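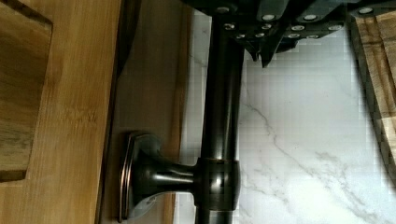
Figure 2. Faucet, marble surface and bamboo cutting board at the Pridimley site, with the gripper over the pipe.

4.2 What the kitchen staff told us

The staff canteen at Pridimley serves 185 people at lunch, and until August all of the wiping down between services was done by hand. We had gone in expecting to talk mostly about speed, and we did talk about it a little, but the people we sat with (often over very good soup, for which we remain grateful) wanted to tell us about the faucet. A bronze finish with a gloss on it shows every mark, and the narrow strip between the pipe and the cutting board had always been the corner that was left for whoever came on last.

Handing that corner to the arm changed the end of the shift more than the middle of it. Tuncay Sarıgül, who has run the evening team for years, told us he now spends that time going over the next day's orders with the newer cooks, and that he rather misses the quiet of the wiping. Others were less sentimental! Two of them said they had started moving the boards to suit the arm, a small chore that appears in none of the job descriptions we were given, and which we came to think of as real work. Doğukan Gezer raised the same point at Burnness, where the boards are heavier and the counter is shared with the bakery. We return to the question of who should be paid for it in Section 5.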